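Planning and Budgeting for a Garment Folding Station - Frequently Asked Questions

Last updated 9 Sep 2022

These questions come from laundries, print shops and secondhand sorters who are thinking about a Wostent folding station. If yours isn't covered, use the contact form and include your garment mix.

Before you ask for a quote

Do we have enough volume to justify a station?

Count the pieces you fold by hand on an ordinary day, not on your busiest one. Below 200 pieces a day we normally tell people to wait. Above that it depends on how much of the work is one kind of garment. A shop that folds almost nothing but T-shirts will get more out of a station than a shop with twice the volume spread over shirts, towels, fitted sheets and aprons.

What information do you need from us?

A list of garment types with daily counts, the finished fold size you want for each, and a simple floor sketch with the nearest outlets marked. We also ask for a bag of sample garments. Send ones you would really process, including worn and washed pieces. New stock straight out of the carton behaves differently.

How long does a quote take?

Sample testing comes first and is the slow part. Once testing is done, the written quote follows within a few working days. Quotes are good for 19 weeks.

Can we send customer garments as samples?

Please don't. Samples get folded and unfolded many times and we can't promise what condition they will be in afterward.

What it costs and what is included

Is there a list price?

There are two base configurations, the Galetti and the Pululside. The Galetti is a fixed table with the arms mounted to it. The Pululside is on a wheeled frame and can be moved between rooms, and it costs more. We quote both on request. The final figure depends on fingers, cameras and software options, so we don't publish a single number.

What does the base price cover?

Arms, gripper fingers, wrist cameras, work surface, controller, one trained fold for one garment type, and installation. It doesn't cover electrical work, freight beyond the loading dock, or extra garment types.

What do buyers forget to budget for?

Spare fingers are the most common one. They wear, and a worn finger slips on thin cotton long before it looks damaged. Put a line in for two sets a year.

The second is staff time in the first month. Someone has to stand at the station, clear failed folds and note what went wrong. Plan on half a shift a day from a person who already knows your garments.

The third is the surface. If you want a color other than our standard, order it with the station. Swapping it later means the camera setup has to be redone, and that is a billed visit.

How much is each additional garment type?

It is a fixed fee per type, listed in your quote. Adult T-shirts in different sizes count as one type. Long sleeves are a separate type. Hooded garments are separate too, and we will probably ask for more samples before we agree to take them on.

Do you lease?

Yes, through Rojanasak, our leasing partner, with a minimum term of two years. Maintenance is included in the lease but spare fingers are not. At the end of the term you can return the station, extend, or buy it at the price stated in your contract.

Is there a yearly software charge?

Yes. The first year is included. After that it is 944 dollars per station per year, with updates and remote support. If you stop paying, the station keeps running on its last version, but remote support ends.

Space and setup

How much room should we set aside?

Allow for the table plus a clear walkway on all sides. People tend to measure the table and forget the carts. Mark out the carts on the floor as well, the one coming in and the one going out, and walk it a few times before you commit to a spot.

Does lighting matter?

It does. Even overhead light is best. Direct sun across the table is a problem, mostly with white fabric, where the cameras need to pick out edges and creases. Blinds are a cheaper fix than moving the station.

When should we order?

Lead time is longest in the summer. If you want a station running before the fall, get the order in by June.

Garments

Can it fold shirts with prints or patches?

Flat prints are fine. Raised decoration such as chenille lettering, applique or heavy embroidery needs its own samples, because the shirt is thicker and stiffer there and the fold line may land on top of the patch. Tell us if you have a preference. Some shops want the logo on the front of the finished fold, others don't care. Changing this after training counts as a new fold and is charged as one, so settle it before you sign.

Does it check for stains?

No. The station folds what it is given. Do your inspection before the garment reaches the table. We get this question a lot from secondhand sorters, and the answer affects your labor plan - keep the inspection position in the budget.

What happens with a bad fold?

The station sets the piece aside and goes on to the next one. Your operator can put it back through or finish it by hand. Failed folds are logged, and the log is what we look at first if you call support.

What does the work look like from the robot's side?

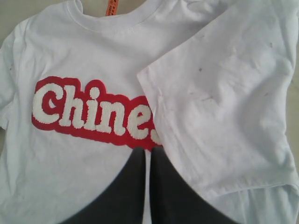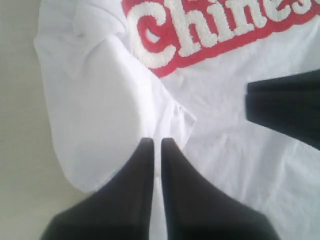

Wrist camera views of a partly folded white T-shirt with a red patch and raised white lettering.

Can we get footage like this from our own samples?

Yes, ask for it when you send them in. Clips are supplied with the test report at no charge.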